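**Vaduna Community Learning Center**
2018-03-28

The Center is pleased to share an update on the reorganization of the shared art room at our Zirnitz building. The posts that follow set out what has changed for members, instructors and visiting groups. Please read to the end before your next booking.

---

Until December, drawing supplies were kept in deep bins under the window. Markers of every kind went into the same bin, often with the caps loose. Instructors told us that the start of each class was spent testing markers on scrap paper. Over 600 were sorted during the winter closure, and a large share had to be thrown away.

---

The new arrangement is based on trays. Each seat at the long tables has a mat and a shallow plastic tray. Markers for the session go in the tray and stay there when not in the hand. The bins have been retired.

---

Vasylyna Sirko, who coordinates the art room, prepared the table layout and tried it with two evening groups before it was adopted. Her notes are posted on the inside of the supply closet door. Members are welcome to read them and add comments in pencil.

---

Markers are to be laid side by side in the tray, all facing the same way, with caps on. A few colors at a time is sufficient for most exercises. Please leave part of the tray free so that a marker can be picked up without disturbing the others.

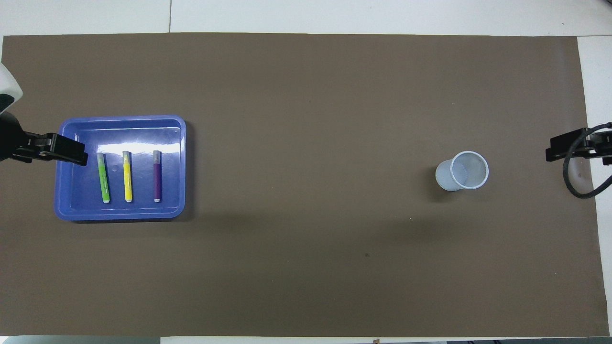 Additional colors may be requested from the instructor at any point in the class. When a new color is taken, one that is no longer needed should go back to the cabinet. This keeps the full range available to the rest of the room – a frequent complaint last year concerned the greens.

---

On mats: the dark brown mats protect the white tabletops, which stain easily and were costly to refinish. Mats remain on the tables between classes. They should not be rolled, folded or taken to the pottery room. Cutting is done at the side bench only.

---

The join between table panels collects ink and eraser crumbs. Instructors are asked to lift the mats at the end of the last class of the day and wipe along the join with a damp cloth. Cloths are in the lower drawer, next to the sink.

---

Trays are rinsed in lukewarm water and dried upright in the rack. Please do not use solvent or scouring pads on them. Several older trays were scratched in this way and now hold ink in the scratches.

---

Markers that have gone dry should be placed in the jar labeled "Out" by the door. They should not be returned to the cabinet. Miroslava Zhuravel empties the jar every Friday and orders replacements at the end of the month.

---

Replacement markers are now purchased through Stiltora under a single yearly order of 800. Instructors who have been buying supplies with their own funds are asked to stop doing so and to submit a request instead. Receipts from before this notice will be honored if they reach the office by the end of next month.

---

A question we have received more than once: may members bring their own markers? Yes. Personal markers should be kept in a personal case and out of the Center's trays. The Center is not able to search for or replace personal items that have been mixed with room stock.

---

For families attending the Saturday drawing hour: trays will be set out before you arrive. Children may choose their own colors from the cabinet with an adult present. We ask that each child return the tray to the front table before leaving, with all caps pressed on firmly until they click.

---

The Ó Néill Room upstairs is not part of this change. Groups meeting there will continue to use the rolling cart. We expect to review that room in the summer, once the carpet has been replaced.

---

Correction to the post above on rinsing: the drying rack holds the small trays only. Large trays are dried flat on the towel beside the sink. Thank you to the member who pointed this out.

---

Setup time before evening classes has been extended to 2 full quarter-hours, and the room will be unlocked accordingly. Cleanup time is unchanged. Instructors who need longer should write to the office at least 5 working days ahead.

---

Comments on the new arrangement may be left at the front desk or sent as a reply to this thread. Replies are read on weekday mornings. Ms. Sirko will also be in the art room before the Thursday evening class for anyone who would like to be shown the cabinet and the labels.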